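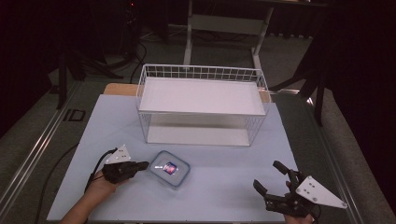 Wire basket with two flat panels, small lidded container in front.

Setting up a two-level wire basket

A rectangular open-top wire basket wastes most of its height when only small containers go in it. Two flat panels fix this: one lines the bottom, the other lies across the upper opening as a shelf.

1. Empty the basket and wipe the wires. Stand it on a flat surface, well back from the edge.

2. Measure the inside of the base and the rim separately. Some baskets taper, so the panels may differ in size.

3. Cut the bottom panel to lie flat without bowing. Smooth the corners with fine sandpaper.

4. Load the lower level before fitting the top panel. Tall items go elsewhere - the panel must not rest on a lid.

5. Fit the top panel and press each corner. If it rocks, trim the high side and try again.

6. Set small lidded containers on top, heaviest near the centre. Keep the load under 800 grams unless the panel is supported on all four sides.

Lift the basket by its wire sides, never by the panel.

Last updated 25 May 2022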